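Notebook, Leltetti arm stack — December, morning until late afternoon

Goal for today: move the hand controller to the new message layer (Jeltum) and see if the card task still plans without the long pauses. Started from the branch of last week, only the left wrist calibration changed.

First problem was self-collision. The planner considers the two arms as simple capsules, and when one hand passes over the other forearm the distance goes below the margin and it stops. I changed the margin only for this pair of links.

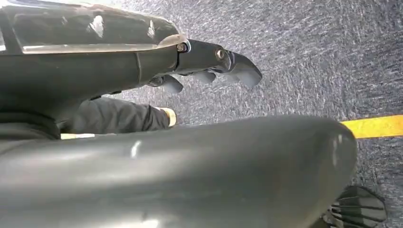 After this the planner gave a path in 3 of 14 starts where before it gave none. Still bad. The log has 1,909 lines of the same warning, "stale joint state", so I think the margin was not the real cause. The time stamps from the finger driver come late and Jeltum drops them.

Moved the finger driver to its own thread. Also turned off the smoothing filter that Hernik ships as default, it adds delay and we do not need it with these slow motions.
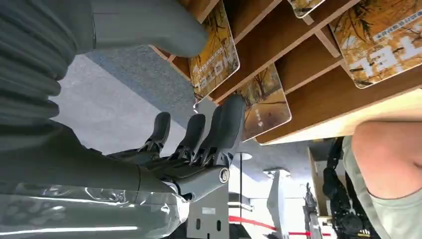

Wrist view with the hand near the shelf, autumn cards behind the fingers.

Card detection is a separate question. The detector is trained on cards lying flat, and on the shelf it sees them tilted and wants to merge neighbors. I did not touch it today.

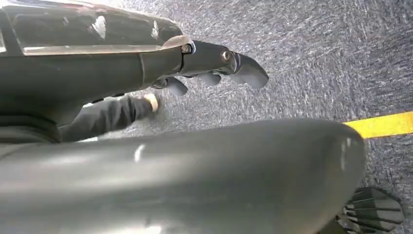

Next point is the person mask. The segmentation gives one blob for everything dark, and I want a separate class for human arm. With a black sleeve directly under the dark gray hand, as we have it in this view, color does not help at all — depth has to do the work. The light band at the wrist is the only strong edge I would trust there. I will ask for the Jabłońska depth labels before I train again.

Rack pose: the slots are slanted, so the approach vector must come from the rack frame and not from the table. I had it wrong in the config, corrected now.
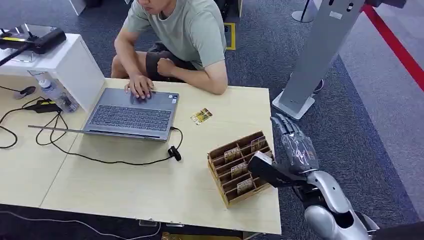 Rack with four cards standing, one more flat on the table, hand at the right.

To do: replay the log with the new thread, put the margin back to the old value and compare. Check if the stale warning also comes with only one arm enabled.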